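March, by Dayana Villanueva

I got to the Arneck open day at 9 with a coffee in one hand and no clue where to park, and by the time I found the right door there was already a line down the hall. They had 234 visitors last time and I'd bet they beat it, though the final number wasn't ready when I left.

If you haven't been, the Arneck people work on teaching robots to do chores. Picking up, sorting, tossing stuff in the trash, all the things I put off until company's coming. The big draw was the tidying demo, where a person does the job by hand with a gripper and the recordings get used to train a machine called Ruster. I figured Ruster would be the star, but the grippers were way more fun (and the line for them was way longer!).

They let us try. You squeeze, the fingers close, and you feel like a genius for maybe four seconds, until you go after a scrap of tissue and push it all over the table. A sponge is easy. Anything flat is awful. The kid ahead of me got a wrapper on his first go and his whole family cheered, and I did not get mine, thanks for asking. My neighbor Quintero, who fixes lawn mowers and has opinions on every hinge ever made, stayed at that table so long I went and ate lunch without him.

Ruster itself ran 2 times, once before noon and once after. It's slow. I mean really slow, you could fold a load of towels while it thinks. But it picked up a wad of paper, carried it over and let go right above the basket, and the room went nuts. On the second run it stopped halfway and one of the engineers had to restart it, and she was a good sport about the groans.

There was a talk too, in the side room with 92 chairs, and I stood in the back by the door. The part I liked was about why they record in regular homes with regular clutter. A clean lab table teaches a machine about clean lab tables, and my kitchen has never looked like that.

Melleo Bakery brought the rolls, and the cinnamon ones were gone before the talk let out. Next time I'm going there first.

Contact the newsdesk | Copyright Dayana Villanueva | Back to top 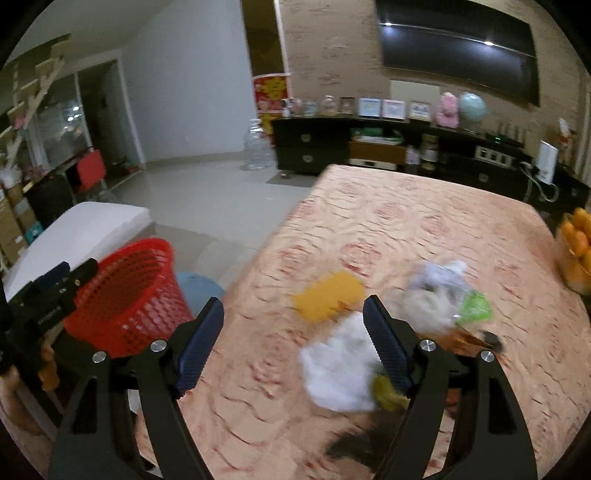 Can kids try the grippers at the open day?
Kids are welcome to take a turn at the tidying table, as long as a grown-up stays with them.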